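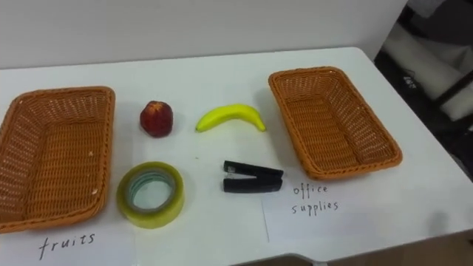 Support > Sorting station > Tickets > Baskets, labels and the desk

Morning all. I'm opening this as one ticket even though it's really a few small grumbles about the same desk, and I'll keep adding to it as I go. Please don't split it up, I lost track of the last one when that happened!

Where: the Gosness room, white desk against the wall, the one with the Gradalance legs.
What: things ending up in the wrong basket, labels sliding about, and a desk that rocks.

Entry 1, 9.15 am

We've got the two woven baskets out, the orangey-brown ones with the thick rim. One is for fruit and the other is for everything else (tape and odds and ends). Simple enough, you'd think, but when I emptied the fruit basket first thing there was a roll of packing tape at the bottom of it. Second time in August.

I reckon it's the baskets being the same colour and the same weave. If you come at the desk from the far end you've got nothing to go on except the labels, and the labels are bits of paper. I've tipped everything out, wiped both baskets and put them back with a good gap in the middle. There are still white flecks stuck in the weave, which I think is old label paper. A dry toothbrush gets most of it out, a damp cloth just mushes it in further. Ask me how I know.

Entry 2, 10.40 am

Labels. The printed Wonum ones curled up within the hour, so I've gone back to handwriting them on plain white paper, lower case, thin black pen, and laying each one flat on the desk in front of its basket. I did try sticking one to the rim but tape won't hold on that weave, it only touches the high bits and pings off as soon as somebody picks the basket up.

White paper on a white desk isn't my finest idea, I'll admit. You can read the word fine but you can hardly see where the paper stops, and I've already put my elbow on it and dragged it halfway to the banana. Could we get some coloured card, please? I'd be happy with any colour that isn't white or orange. Six sheets would see us through to Christmas. 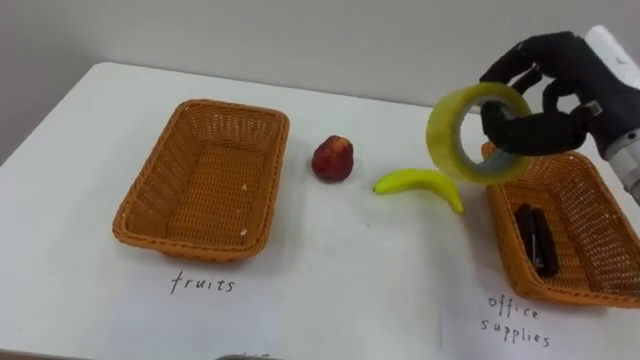

Entry 3, 11.30 am: the wobble

Right, so the desk. It's fine with nothing on it, and then you lean on the end nearest the wall and the whole top dips and comes back. Not a lot, but enough to send an apple off on a little trip.

Tried so far:

1. Tightened the bolts under the top, both ends. The front ones took a quarter turn, the back ones were already solid.
2. Swapped the desk end for end. The wobble stayed by the wall, so I'm now blaming the floor and not the legs. It's herringbone and a couple of the blocks there sit a touch proud.
3. Folded card under the back foot. Better! Then worse again by the time I'd made a tea, so the card had squashed.
4. Turned the desk so it stands at an angle. This is the best it's been, but I don't want to leave it like that for ever.

I looked the feet up on the Sison parts list and there's a levelling pad, item 3000, sold in packs of two. Can somebody confirm it fits the long flat T-foot before I order? The list only shows it on the four-legged version, and I don't fancy posting them back.

Entry 4, 2.20 pm

Quick update after lunch. Angle still good, no rocking with a hand on either end. I've moved the baskets too, the bigger-looking one in the middle of the top and the other further back towards the wall, so there's clear desk at the near end for unpacking. The downside is that the back one is a bit of a stretch, and fruit tends to get left on the rim when you don't reach far enough over. I'll try bringing it forward by a hand's width and report back.
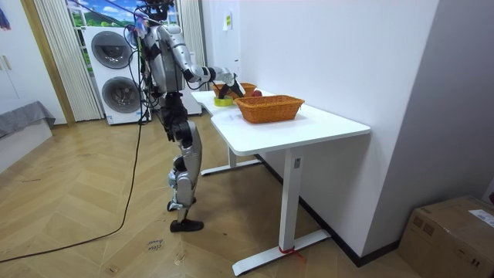 Desk at its new angle, front basket apparently empty, apple at the edge of the back one.

Still open: coloured card, and a yes or no on the levelling pads. The basket mix-up I'd call half fixed. If we could have one basket in a different colour I'd close that bit tomorrow, and if the budget won't stretch I'll tie a ribbon round the rim and see how long it lasts.

Status: waiting on parts reply
Last updated: August, 2.45 pm

Related tickets
Wonum labels curling at the corners
Gradalance desk: which bolts go where
Cleaning woven baskets without soaking them
Shelf 7 in the Gosness room, bracket loose
Sison order form won't save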